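Aug 22, 2025

I've been chewing on the word "amen" all week, and since Friday is the day I let myself write instead of answering email, you're stuck with it.

It started at evening prayer on Tuesday. There were 5 of us in the side chapel, the fan was rattling, and Nadja Zaugg was reading Psalm 41. If you know it, you know it ends with a double: "Amen, and Amen." She read the first one, stopped to turn the page, and we all jumped in with ours. Then she read the second one to a room that thought it was already finished! We giggled like kids in the back pew, and then we said it again, properly.

So I went home and looked it up (of course I did). The Hebrew comes from a root that has to do with being firm, being something you can lean your weight on. The same root gives you the word for faithfulness. In Exodus 17, when Moses gets tired of holding his arms up and Aaron and Hur hold them for him, it says his hands were steady until the sun went down, and the word for steady is emunah. Same family! I must have read that chapter dozens of times and I always pictured it as a story about tired shoulders.

I grew up thinking amen meant "the end." My grandmother said it with her fork already in her hand. At our old church in Telberg the organist used to come in on top of it, so you never really heard it at all, you just felt the floor hum and knew it was time to find your coat.

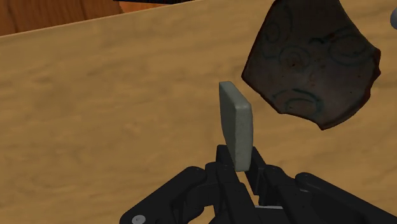

Gripper holding a gray block, ceramic shard

Anyway, I brought all this to Auður Riis over coffee, because she taught Old Testament for years and doesn't mind my half-baked theories. She said I should look at Deuteronomy 27, where the people have to answer amen to a whole string of curses. Curses! Twelve of them, one after another, and everybody has to say it out loud every time. You're agreeing to be held to something, she said, and you'd better have been listening.

That one stung a little. I say amen to a lot of things I haven't listened to. I've said it to announcements. I once said it to the parking notice, the December we all had to leave our cars over on Algate Street.

What I'm trying now is a tiny breath before I say it, just long enough to ask myself what the prayer was. It makes me late, and the man next to me has noticed. Some nights I've got no idea what was prayed and I stay quiet, which feels awkward and probably should.

Next Tuesday is Psalm 72, which has another double at the end. Nadja says she's going to read them both without turning the page.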